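Stilwood Home & Garden Forum > Indoor Growing
Print this thread | E-mail this thread

Bottom watering seedlings, how long?

emilb_34
How long do you leave seedlings standing in water? I've got basil and lettuce in paper cups with holes poked in the base. My sister says 2 hours. The seed packet says nothing.

Nastalside
Two hours is too long for basil. I give mine twenty minutes and then pour off what's left. Any open tray with sides will do, teal plastic in my case.
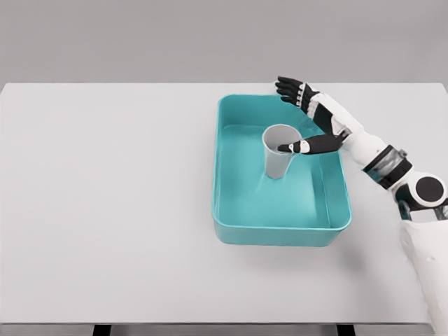
Re: Bottom watering seedlings, how long?

mruegg
Disagree on the twenty minutes. It depends on the mix. Peat that has dried out takes far longer to wet through. I go by weight: lift a cup, and if it's still light, put it back.

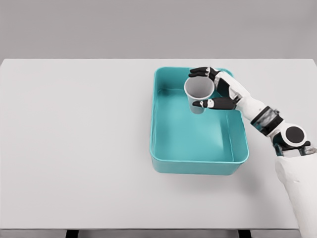
Lettuce is more forgiving than basil, so I'd water the two separately. I lost a whole batch of basil in October from leaving it overnight.

Nastalside
Weight is fine once you know what a full cup feels like. A beginner doesn't. Set a timer.

Reto S.
I water from the top and have for over 34 years. Never had a problem.

mruegg
Top watering flattens small lettuce, Reto.

emilb_34
Thanks. I'll try twenty minutes and check the weight after.

Recent topics
Fungus gnats again
Maldonado pepper, worth growing?
Grow light timers
Saving lettuce seed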